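Keeping the bun arm running at Restrepo
10 January 2026

Milovan Kovačević starts his mornings with a hex key and a soft cloth, and he is delighted to tell you why.

“The pivots,” he says. “Everybody asks me about software. I want to talk about pivots!”

Kovačević looks after the steaming cell at Restrepo, where a two-armed setup works over a white table with an electric steamer, a glass lid and a plate of buns. He came over from Masley in March and has kept a handwritten log ever since – 156 entries so far, most of them on the grippers.

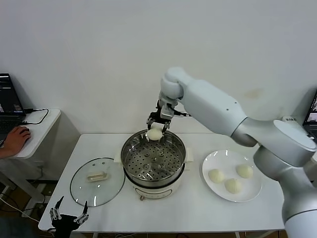
A steamed bun held above the tray of the steamer pot.

A bun, he explains, is a wonderful test of a gripper. Squeeze a little too hard and you leave dents. Squeeze too little and it slides. He sets the closing width with the arm parked, then tries three buns before he writes the number down.

“If the third one has marks, I go back to the beginning,” he says. “I don't mind. I love this part.”

The cable gets nearly as much attention. He moves the wrist slowly through its whole range and watches for any spot where the slack disappears, because a cable that pulls tight will tug on the connector long before it breaks. Steam is the other worry, so he wipes the fingers down after every session and lets them dry open.

Then come the screws. Each gets a paint mark at Restrepo only after it has been checked twice, and the fingertip pads are swapped as a pair, even when one still looks fine. “New pad, old pad, the bun turns in your fingers,” Kovačević says, twisting his hand in the air to show me. 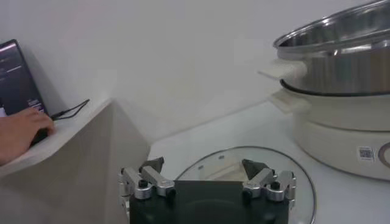
Živko Petek would go further and change the pads on a fixed schedule, worn or not, and he thinks the lid is a harder job for them than any bun.

Kovačević laughs when I pass this on. “He's right about the lid,” he says. “Glass is slippery, and the handle has to be gripped square. We argue about the schedule every week.”

His next project is a small gauge for checking that both fingers meet in the middle. He has already drawn it, on the back page of the log.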